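Kitchen & Household > Benches, tables and storage

Topic: Pine table as overflow bench. How much stuff is too much?

knotty_problem
Posted April 10, 2025

We've got a pine table against the kitchen wall that was meant for eating at. Over the past year the back edge has turned into a second pantry and the front is now a strip where one person can have one cup of tea, if they keep their elbows in.

My partner wants the lot in a cupboard. I say the things you grab every day should live where you can grab them. We've reached the stage where the chips have a permanent address. Who's right? Photos are further down the page, once I work out the uploader.

Hammerli_Fan
Your partner. Next question.

MrsTridosley
I'd want to know what's in the cupboards first. We moved everything off our table in July and felt very virtuous until I opened the Tupperware drawer. It's all the same stuff, love, you're just choosing which door it falls out of.

vendula_d
Disagree with Hammerli_Fan. Utensils out, food away. A holder on the bench saves me rummaging for the spatula while the eggs catch. Open packets of anything are an invitation to pantry moths, and I've had the moths, and I am never having them again.

Hammerli_Fan
You can get a drawer organiser for 12 bucks. The spatula will survive in the dark.

vendula_d
Yes, and it'll jam the drawer every single time. Mine had to be got out with a butter knife.

boris_trnka
Can we talk about the table? Pine is soft and it marks if you look at it sideways. I've refinished eight of them and every one had a ring where somebody parked a mug "just for a minute". Use a coaster. What's the finish, oil or poly?

knotty_problem
No idea on the finish, Boris, it came with the house. It's very orange and it has a lot of knots. The mug does not currently have a coaster. The mug is the planet one and it goes where it likes.

boris_trnka
I've gone a bit pale reading that.

MrsTridosley
Colour of my nephew's bunk bed, is it? Cellville was full of those in the nineties.

knotty_problem
Got the uploader going. Planet mug in all of them, back row in most. 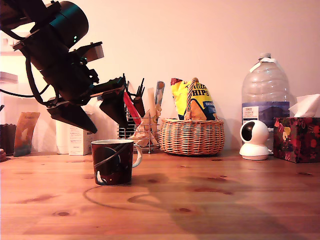
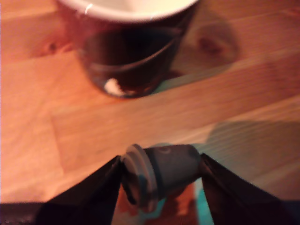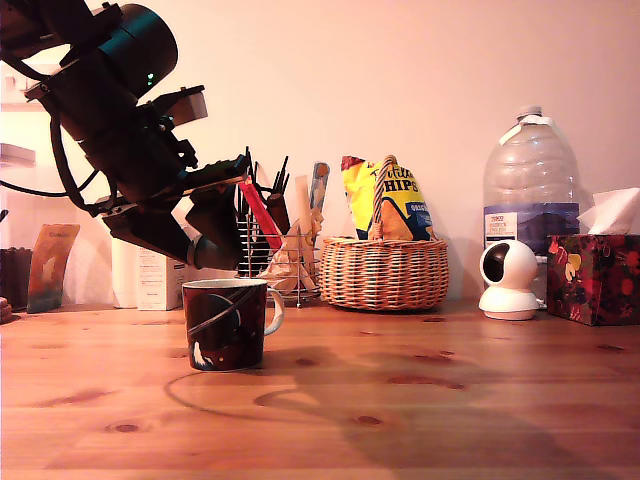
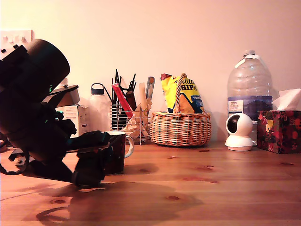
Replies (page 2)

Hammerli_Fan
The chips have their own basket. With a handle. I withdraw nothing.

vendula_d
The basket's lovely, leave the basket alone. I'd shift the paper bag that's squashed up against the utensil holder, and find somewhere else for the boxes and the packet. The pens can go too. If those are forks I'm looking at, apologies to the forks.

MrsTridosley
I'd start with the big water jug. It's taking up more real estate than anything else along there. Ours lives on the floor by the fridge.

knotty_problem
Floor's not on, the dog considers anything down there to be a personal gift. I could do a shelf. There's a white one on that wall already but it's spoken for.

boris_trnka
Shelf above the table, 800 long, two brackets, into the studs please. And those are nice knots. Sand it lightly, hardwax oil, two coats. I'd get the mug off it tonight.

Hammerli_Fan
Put up a shelf and you'll have a full shelf and a full table by Christmas.

knotty_problem
Partner has read the thread and would like it noted that Hammerli_Fan is a person of great wisdom. We're trialling utensils out, food away, chips under negotiation. Boris, I've bought coasters.

boris_trnka
Cork or felt?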